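Section 4: Comparing two grippers on the same arm

By now your Edden arm is bolted down, the controller has been through its first start, and you've jogged every joint by hand. Good! This is the part most of us like best. You're going to run the Brumix gripper and the Duno gripper through the same set of grasps, with the same camera watching, and find out which one suits your work.

Leave yourself an afternoon for it. The swapping goes quickly once you've done it a couple of times, but the first change is slow, and it's a shame to rush the soft objects, where the two grippers behave so differently.

4.1 What you need

Both grippers, with their adapter plates already fitted
The short hex key from the arm's accessory bag
The fixed camera and its clamp
An open-topped basket or tray
Soft objects of different shapes and heights
A notebook, or the blank trial sheet at the back of this guide

Pick soft objects for the first round. Plush toys are great for this: they squash, they have no proper flat sides, and they show up a gripper's bad habits in the first few tries. Mix tall and low shapes in the same basket. A tall round toy gives the fingers plenty to close on, while something flat lying down in the basket makes them reach past the rim, and that's a very different job.

4.2 Setting up the camera

1. Clamp the camera to something that doesn't share a bench or stand with the arm. If the two are joined, every fast move will shake your picture.

2. Turn the camera on and open the Preview tab in the controller software.

3. Aim it so the basket rim is in view. You don't need the whole basket, but you do need the part the fingers will cross on the way in.

4. Lock the clamp, then tap it lightly with one finger. If the preview jumps and doesn't settle back to the same spot, tighten the clamp and try again.

5. Set exposure to Manual. On Auto, a pale wall behind the basket can make the software darken everything in front of it, and dark toys turn into blobs.

6. Save a still with the arm parked. The software calls this the reference view, and it compares later shots against it. 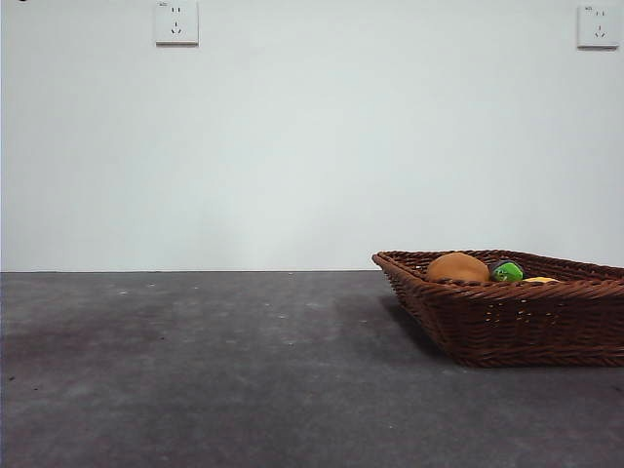
Once the reference view is saved, leave the camera alone until both grippers have had their turn. If it gets bumped, go back to step 3 and save a new one. Yes, even if it only moved a smidge.

Note: The software ignores anything you shade out with the Mask tool. Shade wall fittings, cables and anything else that has nothing to do with the grasp. It takes a minute and gets rid of a surprising number of false alerts.

4.3 Fitting the first gripper

Start with the Brumix. It's the lighter of the two and more forgiving of a crooked plate.

1. Send the arm to Park and press the stop button on the controller. Wait for the light to go amber.

2. Line up the notch on the adapter plate with the painted dot on the wrist.

3. Start all 4 screws by hand before you tighten any of them. Go corner to corner with the hex key.

4. Push the gripper plug in until it clicks, and loop the cable through the wrist clip with enough slack for a full turn.

5. Release the stop button and choose Tools, then Brumix. Check that the software shows the right name before you do anything else.

Caution: Never change a gripper with the light on green. The wrist can turn without warning, and there's a nasty pinch point between the plate and the forearm.

Caution: The Duno closes much harder than the Brumix. If you forget to change the tool name, the arm will send it the wrong force values. Keep your fingers clear on the first close, every time.

4.4 Running the trials

1. Load the program called Basket Basic. It moves above the basket, lowers, closes, lifts, holds and puts the object back.

2. Set the speed to Slow for the first pass. You'll learn a lot by watching the fingers touch down.

3. Teach the approach height for each object. Jog down until the fingertips are just above it, then press Save Point.

4. Run one grasp on each object and stay near the stop button.

5. If everything looks sensible, set the speed to Normal and run the full set.

6. Write down each result as Held, Slipped or Missed. Add a few words about why, if you can tell. "Left finger rode up on the rim" is far more useful later than a bare Missed.

7. Put the arm in Park, swap to the Duno as in 4.3, and repeat with the same objects.

The put-back step is rarely perfect, so objects drift and roll over as you go. Straighten them between runs if you want a clean comparison. Personally, I like to do one set tidy and one set messy, as a gripper that shines on the tidy set can fall apart on the other. That's a fun one to watch!

4.5 Reading your results

Leire Palacios ran this same comparison for the first edition of the guide and logged 358 grasps with the Brumix and 266 with the Duno. Her notes are still the best thing we have on soft objects, and these are the points that have come up most often since:

The Brumix is lovely on round shapes. Its fingers curl, so a plump toy more or less settles into them. It struggles with thin items and tends to sweep them along the bottom of the basket.

The Duno's straight tips get under flat things well. On a squashy round object it can squeeze too hard and pop it out sideways, so bring the force down a step at a time.

Basket walls matter more than you'd think. With sloping sides there's more room at the top than at the base, and a finger path that clears the rim can still hit the side lower down.

Your own numbers may lean the other way. Different fabrics grip differently, and worn finger pads make a real difference, so check the pads before you blame the gripper.

4.6 If something goes wrong

The arm stops above the basket and shows error 787. The approach point is out of reach with the new gripper's length. Teach the point again with the correct tool selected.

The gripper closes before it gets to the object. The saved height is too high, or it was taught with the other gripper. Save it again.

The software reports a changed view when nothing has moved. Check the room lights first, then the mask. Daylight creeping across a wall is the usual culprit.

One finger closes later than the other. Unplug the gripper, look for a bent pin, and plug it back in with the stop button pressed.

When both sets are done, export the log from the Results tab before you shut the controller down. Section 5 uses it to set your starting force values.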